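Dye bench notebook, Sunday, weld and madder on wool
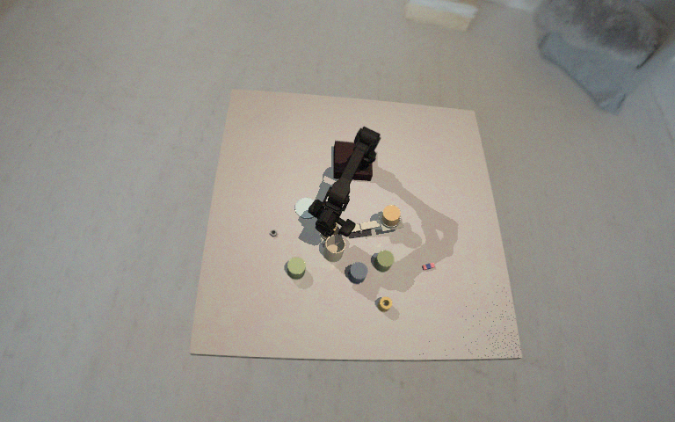 Carried on with the mordant series from last time. Four skeins of the Camenzind worsted, 100 g each, scoured Friday night and left to soak in plain water until this morning. The Grulum singles are still on the shelf. I don't want to start them until the pH question is settled.

Mordant: alum at 12% weight of fiber, cream of tartar at 6% for skeins A and B, none for C and D. Up to 185 F over an hour, held for an hour, cooled in the pot. The tartar skeins came out softer. C is a little sticky to the hand and may need another rinse.

Weld bath (A and C): dried tops from Dader, same weight as fiber, strained through muslin. Added a pinch of chalk at 10:40 and the liquor went from straw to a strong yellow within a minute. Held below a simmer for 45 minutes. A is even. C has a pale band where the tie was too tight, my fault. Use looser figure-eights next time and four ties per skein.

Madder bath (B and D): 27 g ground root per 100 g wool, lower than the last run. Kept it under 160 F this time. The June batch went brown on us and I think the burner crept up while we were at lunch. B is a warm brick red, D more orange. Both left in overnight, so final color to be noted when dry.

Water: tap here is hard. Filled the madder pot from the tap and the weld pot from the rain barrel, which I now see confuses the comparison. Repeat both with the same water before writing anything up on the card.

Stock: alum down to 1,000 g. Chalk fine. The Mesar scale drifts when it sits near the window, so it has moved to the shelf by the sink. Please leave it there and zero it before weighing.

To do: wash-fast test on A and C with the neutral soap. Cut light-fast strips from all four, half under card, south window. Label the strips in pencil. The marker bled on the last set and I couldn't tell B from D.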